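Removing oily residue from a vinyl tablecloth without fading the print?
Asked in Cleaning & Laundry

I have a blue tablecloth with white stars that gets used for everything. It has gone sticky, and dish soap only helps for a day. I don't want to lose the print.
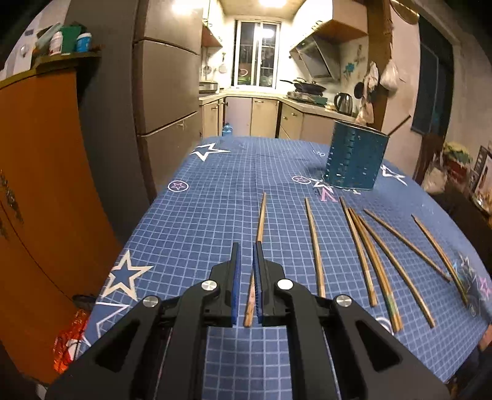
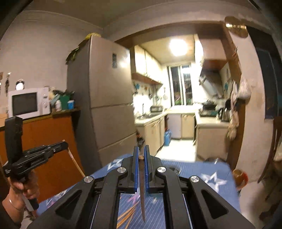 Same cloth in both, chopsticks too.

I bought it from the Nilard outlet and the label is long gone, so I'm not certain what the coating is. So far I have tried dish soap, a vinegar mix and a store-brand spray called Berkusero. The spray left streaks. Is baking soda safe on this, or will it scratch?

3 answers

Answer from Tanner
Baking soda is fine if you make a paste and don't scrub. Test a corner first. Leave it ten minutes, wipe with a damp cloth, then rinse twice – leftover soap is often what feels sticky, more than the oil. Dry it flat. Keep the water warm, not hot. If the coating itself is breaking down, it will stay tacky whatever you use, and you'll need a new one. Mine went that way after up to 70 washes.

Answer from dreltimow
Skip the vinegar. I used it on mine every week and the shine went dull. Plain water and a microfiber cloth after each meal is enough.

Answer from kitchen194
is it fabric or plastic? if fabric just put it in the machine on cold, inside out. no dryer

Comment from the asker
Wipes like plastic on top, fabric backing. Trying the paste on a corner tonight.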